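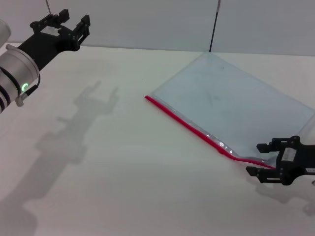

News > Press > Television

CASTING AND PRODUCTION

Lovely Salazar to lead second series of Koivisto

Riseck Pictures has confirmed that Lovely Salazar will take the lead role in the second series of the crime drama Koivisto. Filming starts in January at the company's stages in Westitz and on location along the coast. The series will again be directed by Onni Rautiainen from scripts by Marjatta Väisänen.

Salazar plays Inspector Dalisay Reyes, a fraud investigator posted to the harbour district to review a closed insurance case. The character appeared briefly in the closing episode of the first series. She replaces Lempi Räsänen's Superintendent Aho as the principal character. Räsänen stays with the production in a supporting role and will also direct two episodes, her first work behind the camera for television.

Ximeng Xu joins the cast as Lin Hao, a marine surveyor whose report is central to the plot. Xu comes to the production from the stage, most recently a touring run of The Salt Ledger. Further casting, including the parts of the harbour master and the two Lindqvist brothers, will be announced when contracts are complete.

Salazar trained in theatre and worked for several years in radio drama before moving to the screen. Her television credits include the hospital serial Night Ward, in which she played the anaesthetist Carmen Uy, and the period drama The Glass Quay. She was last seen in the feature film Low Water, also directed by Rautiainen.

"The first series was built around a character who already knew everybody in the building," said Rautiainen. "Reyes has the file and a desk. Lovely read three scenes for us, one of them with almost no dialogue, and the part was offered to her the same afternoon."

Salazar said: "Most of what Reyes does is read documents and ask people to repeat themselves. I wanted to know how that would be played over a whole series, and Marjatta had a very complete answer. The scripts were finished before I signed, so I could see where she ends up."

Väisänen wrote all episodes of the first series and returns as sole writer. The new scripts follow a single case from the reopening of the file to the court hearing. Viewers will not need to have seen the earlier episodes, although the Aho storyline continues in the background. Dialogue is in English, with some scenes in Finnish, Tagalog and Mandarin. These will be subtitled.

Principal photography is planned in two blocks. The first covers the police station and courtroom interiors at Westitz, where the station set has been rebuilt with a working lift lobby and a longer corridor. The second covers exteriors at the harbour, the surveyor's yard and the ferry. A total of 855 background artists will be engaged across both blocks, with the largest single call, 200, for the ferry terminal sequence in the fourth episode. Background casting is handled by Tedness, and applications should be made to that company directly. Riseck Pictures does not accept applications for background work.

The production keeps the first series' camera and sound departments. Picture editing will be carried out alongside the shoot, so that the opening episodes can be delivered while the second block is still in progress. The score will be recorded once the picture is locked. Transmission dates will be published by the broadcaster.

The first series will remain available to existing licensees during production. Licensees with an option on the second series have been notified separately of the delivery schedule and of the change in lead cast. Dubbing scripts will be issued per episode, after final mix.

NOTES TO EDITORS

Koivisto is the title of both series and the name of the harbour district in which the drama is set. It should not be used as the name of a character.

Please spell the names of Marjatta Väisänen and Lempi Räsänen with their accents where the typesetting allows.

Interviews with Lovely Salazar and Onni Rautiainen will be offered during the first filming block. Requests should state the publication, the preferred format and the time needed. Set visits during the ferry terminal sequence are not possible.

Character names and plot details not given in this release are embargoed until transmission.

Press enquiries: Publicity Office, Riseck Pictures, Westitz. The office is staffed from 9.30 am to 5 pm.

ENDS

We use cookies to remember your settings and to measure visits to our press pages. Accept all | Manage preferences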